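3.2 How people talk about their towels

I went into the Hendcombe interviews expecting to hear about washing machines, and what I got was folding. We spoke with 18 households there and 16 in Plullard, and nearly everyone had a way they'd learned as a kid and never dropped (I fold in thirds, like my mother, so I'm no better). Thirds people were pretty sure that halves people were doing it wrong.

Figure 4. A folded light green microfiber towel and, second, cloths in pink, beige and blue.
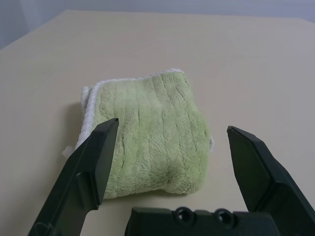 Aslı Ateş, reading a draft of this section, objected that I was making too much of mothers, and that in her own Plullard transcripts the size of the shelf came up far more often than family did. I went back and recoded all 173 mentions of folding, and she had a point – shelf depth was the most common reason given in Plullard, though it hardly appears in Hendcombe.

What the two towns share is a ranking. Good towels go on top, guest towels go somewhere safe, and old ones slide down toward the floor and the car. 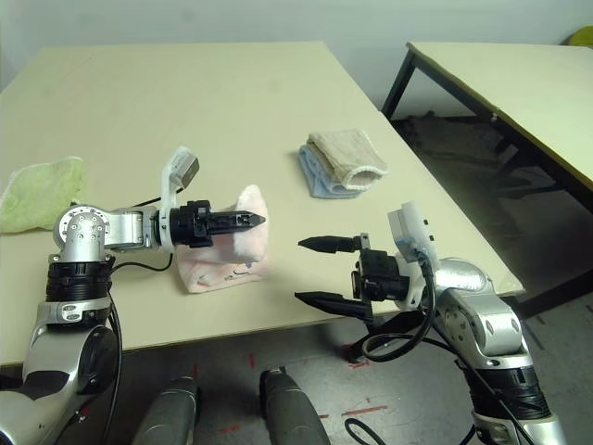

That downward slide can take up to 20 years, by one Hendcombe account, and I'll come back to it in Section 4 when we get to rags.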